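Robot club notebook, Kalline bench
4 January 2024

First session back after the break, and it was so nice to walk in and find everybody already arguing about grippers before I had my coat off. Bent Ketilsson had come in early to go over the wiring, bless him, and he had both arms homed and talking to the laptop by the time the rest of us sat down. The left one still drifts a little at the wrist when it has been sitting. We saw the same thing in October and I wrote then that we should swap the cable – well, we still should.

The plan for the term is the dishes task for the Bemum student meet. We have 10 minutes per run, two arms, any order you like, and the judges set out the tableware themselves, so we can't get too fond of one arrangement. Sille Snorradóttir has been reading the rules more closely than I have (thank goodness) and noticed that a piece only scores once the gripper has let go and backed off. Our scripts all hold on too long, so that is first on her list. She also wants to rename the whole Dostell folder because there are 77 files in it and half of them are called "new", several by me.

We talked a good while about training episodes. We have 349 saved from the fall, but a lot of them are one arm doing all the work while the other just hovers, and I would love to see more where they share. 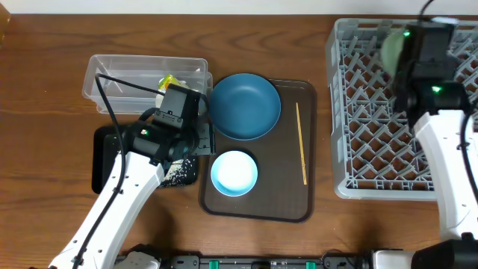
Handing work from one side to the other is what I most want the younger students to think about this month, and Sille drew it up on the whiteboard as two circles that overlap in the middle. The serving tray sits in that overlap, with the teal bowl, the little light blue one and the chopstick on it, and the dish rack is over on the right arm's side. So the right arm has the short trip, and I'd like the left to do more of the sorting. The chopstick worries me. It is so thin that a small error in height means closing on air, and Bent thinks we should come at it across the middle with the fingers nearly shut already. Worth trying!

To do before next time: wrist cable (me, really), release timing (Sille), finger pads from the Frandsen box (Bent, if he can find the box).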